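Adding a name to a card photo: text comes out blurry when printed

ultow
I'm making a birthday card for my aunt and want her name in script across the front. Using the free version of Brellusora on my laptop. On screen the lettering looks fine, but the print comes out fuzzy around the thin strokes. Paper is matte card stock. I've tried 2 printers and got the same result. Is it the font?

hrnciar_k
Probably the export. The free version saves a small file unless you change it. Look under Save As and see what size it gives you.

ultow
It was set to "web." I changed it to "large" and the edges are better. The long tail on the last letter still breaks up.

Avitz
I'd blame the font. Most of those thin scripts were made for screens. Pick one with a heavier stroke and it will print fine at either setting. I've done 108 place cards for a family party on the web setting and had no complaints.

hrnciar_k
Place cards are tiny. A full card front at the web setting will look soft whatever font you use.

Avitz
Soft, maybe. Broken letters are a font problem.

ultow
Switched to a heavier script and kept the large export. Now the tail holds together. My other question is where to put the name. Most of the ready-made backgrounds have flowers all over and the letters get lost. I'd like to use my own photo with a lot of blank space, something like this one.

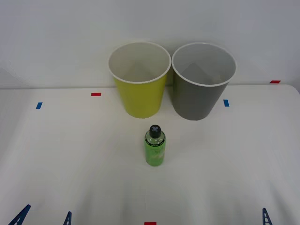
Paper cups near the back of the table, plain wall behind

Avitz
Plenty of room in that. Put the name low on the table part and use a dark color. White letters will vanish.

hrnciar_k
I'd go on the wall, over the cups. The table has gray shading in the lower corners and script can look dirty on top of that.

Avitz
Dark blue would cover it.

ultow
I'll print one of each and compare. Does Brellusora let you save the name as its own layer? I want to reuse the card for my cousin in September.

hrnciar_k
Yes, but save it as a project first. Once you export, the name is part of the picture and you'd have to start over.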